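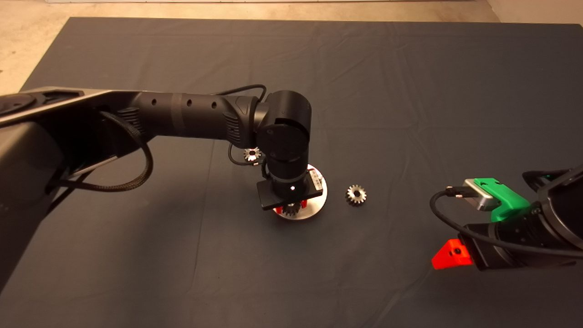

## Week 6 – Table linen: fiber, finish, creasing

Notes for the Friday group, hospitality textiles. Read before the practical. Ibrahim Ekwueme is taking the second half so bring the stain sheet as well.

Still owed from last week: pilling. Will do it at the end if there's time, otherwise read the Hekdale booklet, chapter on abrasion.

### Fibers you'll meet

**Cotton.** Soft, takes water well, so napkins work the way napkins should. Creases badly. Shrinks in the first few washes unless it's been pre-shrunk, and even then a bit. Takes dye nicely but dark colors go chalky with time.

**Linen (flax).** Strong, stronger wet than dry. Creases worst of all. Some customers like the creases, ask first. Cracks along fold lines if it's always folded in the same place – move the folds.

**Polyester.** Hardly creases, dries fast, holds color. Poor at soaking anything up. Grease gets into it and stays. Spun polyester feels closer to cotton than filament does, and most hotels now buy spun.

**Blends.** 50/50 cotton and polyester is the usual one. Middling at everything, which is why laundries like it. Note the cotton wears away first, so an old blend cloth is mostly polyester and behaves like it. Thin, slightly shiny, doesn't blot anymore.

**Viscose.** Shows up in decorative runners. Weak when wet. Keep it out of the heavy load.

### Why cloth creases

Will be asked about this, so learn it properly.

- Cellulose fibers (cotton, flax, viscose) are held together inside by hydrogen bonds. Weak ones, lots of them.
- Bend the fiber and some of these bonds break. They re-form in the bent position. That's the crease.
- Water and heat both loosen the bonds. Loosened and then dried flat = smooth. Loosened and then dried in a heap = creases set in.
- Polyester doesn't take up much water so the same thing mostly doesn't happen. It does have a temperature where it softens though, and if it's crumpled while hot and left to cool like that you get hard creases that are very difficult to shift.

Soft wrinkles vs. sharp creases: a soft wrinkle has a rounded top, like the ones running slantwise over the dark gray cloth at the top of this sheet. A sharp crease has an edge you can feel with a fingernail. Different problem, different fix. Soft wrinkles often respond to a steamer on the table. Sharp ones need moisture and pressure, so the cloth comes off and goes back to the press.

Write on the practical sheet which kind you think you have BEFORE you touch it with the iron.

### Easy-care finishes

Resin finish applied at the mill. It links the cellulose chains so they can't slide past each other and re-bond somewhere else. Works well. Costs you:

- tear strength, quite a lot
- absorbency, some
- sometimes a smell when new, goes after washing

Chlorine bleach and some resin finishes don't mix – yellowing, and weaker cloth. Check the label. If there's no label treat it as finished.

Finish washes out slowly. In the Luruvow trial (handout from week 4) the cotton cloths had lost most of theirs by around 40 washes. Polyester cloths obviously nothing to lose.

### Weave

Quick version, the long version was in week 2.

1. Plain weave – flat, even, creases easily, cheap.
2. Twill – diagonal rib, drapes better, recovers from creasing a little better too.
3. Satin – long floats, smooth and shiny, snags on rings and cutlery.
4. Damask – satin and its reverse in the same cloth, pattern shows by the way it catches light. Press on the back to protect the shine, or on the front if the house wants it glossy. Ask.

Heavier cloth hangs straighter. Very light polyester will float in a draft and needs clips outdoors.

### Color

Dark cloths: lint, chalk marks, salt, shine from ironing. Light ones: everything else.

Iron shine (glazing) is fibers pressed flat so they reflect as one surface. On dark polyester it's permanent if the fibers have melted at all. On cotton you can usualy lift it with steam and a soft brush. Press dark cloths on the wrong side or through a pressing cloth.

Wash darks together and inside-folded. No optical brightener in the detergent – it dulls black and gray. Don't overload, the rubbing is what fades them along the folds.

### Sizing and drop

Drop = how far the cloth hangs below the table edge.

Table width + (drop x 2) = cloth width. Same for length. Do both, people forget the length.

For a casual lunch setting we use 8 inches. For banquet it's to the floor, so you need table height, and allow for hem. Worked one on the board, copy it here:

. . . . . . . . . . . . . . . . . . . . . . . .

Shrinkage comes off the drop. A cloth that was right when it was new may show table leg by the end of the season. Buy a little over.

### Laundering sequence

- Shake out at the table, crumbs and cutlery. Forks in the washer are expensive.
- Sort by color, then fiber, then soil.
- Treat stains before they see any heat at all.
- Wash to the label. Polyester and blends cooler than plain cotton.
- Cool-down rinse for polyester. Step it down slowly, dumping cold water on hot polyester is how you get those hard set creases.
- Cotton and linen come out of the dryer slightly damp and go straight to the press.
- Polyester out promptly, shake, fold or hang.
- Rest before storing. Stacking warm puts creases right back.

Comville Laundry gives 45 minutes as their limit between end of spin and start of press for cotton. Past that they re-dampen. Their rule, not a law of nature, but fine to quote it in your written answer if you say whose it is.

### Stains, short list (Ibrahim's half)

| Stain | First thing | Don't |
|---|---|---|
| Red wine | blot, cold water | rub |
| Candle wax | let it harden, scrape | hot water |
| Butter, oil | dish soap, leave it | dry before it's gone |
| Gravy, egg, milk | cold soak, enzyme | anything hot |
| Coffee | cool water, then mild acid | bar soap |
| Lipstick | solvent spotter on the back | wet it first |

Protein stains cook. Tannin stains set with soap. Thats most of the table above in two lines.

### Storage

Rolled on tubes if you have the room. Otherwise folded loosely, heavy at the bottom, oldest to the front so stock rotates. Acid-free tissue for the linen damask only. Dry shelf, off the wall. Starched cloths should not be stored long, starch brings insects and goes yellow.

### For next time

- Engebretsen, the section on moisture regain. Skip the tables.
- Bring one napkin from home or work, any fiber, washed. We'll do the crease recovery test on them.
- Burn test consent forms to me by Friday. No form, no burning.
- Written question: a restaurant complains that its blend napkins used to absorb and now don't. Explain why, in terms of fiber. Half a page.

Pilling – didn't get to it. Hekdale booklet.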